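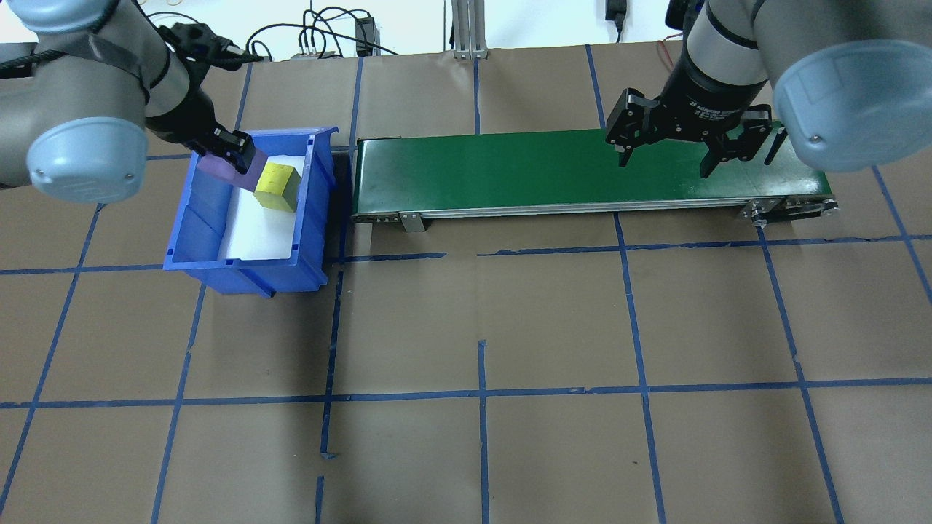 Purple block in the gripper, yellow one still in the blue bin.

I finally put a skid plate on the side-by-side. The factory plastic one had been cracked since last August, when I came down on a rock near Rirkstead, and every ride since then packed more mud up under the floor. I got tired of scooping it out by hand.

The one I bought is the Brirnari full-length plate in the thicker plastic. I looked at aluminum too. It costs less, but it's loud on rocks and it tends to hang up where plastic slides. The Brirnari ships in 3 pieces with a bag of hardware and one sheet of instructions that skips a few steps.

I started Friday after work and figured on 2 hours. It took 4. Most of that was the old bolts. Of the 11 that held the factory skid, a couple had rusted heads and one spun in place until I got locking pliers on the back of it. If yours has seen any winter riding, spray everything the night before.
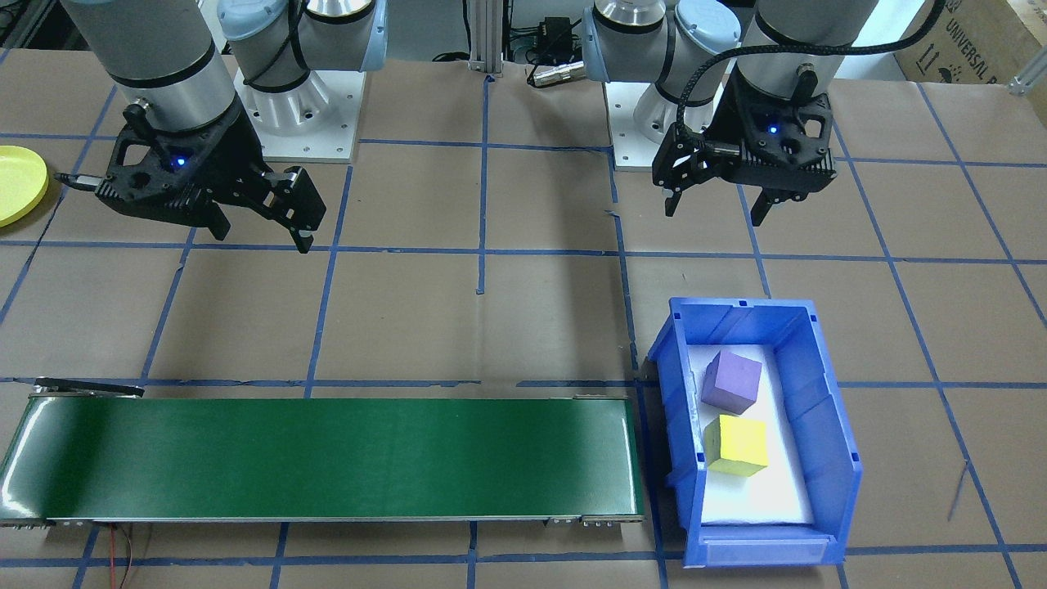

The front piece goes on first and stays loose. Then the middle, then the rear, and you only tighten once all of them are hanging straight. I tightened the front too early and had to back it off again to get the overlap right. The holes lined up fine after that, except one near the rear crossmember that I opened up a little with a step bit.

One gripe — the oil drain hole is small. You can get a socket through it, but the oil is going to hit the plate on the way out. I'll probably cut it bigger before the next change.

I took it out to the Jorkirik trails the next morning and ran the rocky loop. It scraped plenty and nothing caught. There's a bit more hum in the cab at around 30 — I stopped noticing it after lunch. Back home I hosed it off and checked the bolts. One in the middle had worked loose, so that one got blue threadlocker.

Next up is the rear bumper. The Roy one is on back order, so I may just straighten the one I have.
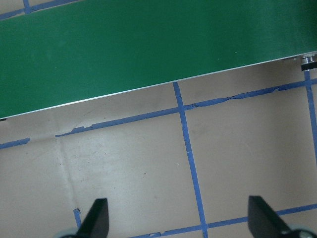

Green surface with its pale edge strip, close up.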